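Kitchen Arm Build, Zatbridge Shared Workshop
Gallery page, updated Tuesday, February 25, 2025

Ayten Gündoğdu and I started on this arm in January. It is a small desktop arm with a two-fingered gripper and a camera fixed near the wrist, and we want it to pick up fruit and put it down again without bruising it. Most of the joints came out of a used Hedlund kit. The base and the wrist bracket are our own work.

The first set of fingers was too thick at the tips and pushed things away before it could close on them. We redrew them as flat plates and left a thicker rim on the inside edge. They are black, which makes them easy to pick out from a pale background in the camera view.
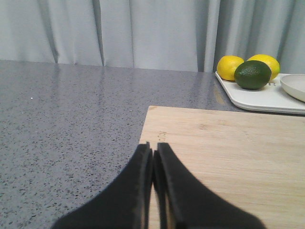 Lemons and limes are good to practise with. They are firm, they come in two colours and they don't cost much. The limes give more trouble than the lemons – the skin is smoother and the fingers tend to slide towards one end. Ayten wants to try a thin rubber strip on the inner faces. I would sooner slow the closing speed first and see what that does.

Calibration takes 30 minutes if the bracket has been off, and 5 if it hasn't. We have stopped taking the bracket off.

Still to do:

New cable clip at the elbow. The old one rubs on the Condberg motor housing.

A proper stop button on the front of the base. At present it is on the keyboard.

Rewrite the homing routine so that it remembers the wrist offset between sessions.

The drawings for the fingers are in the workshop folder under Wikholm, along with the bracket. Take a copy before you change anything.

Tuulikki Suominen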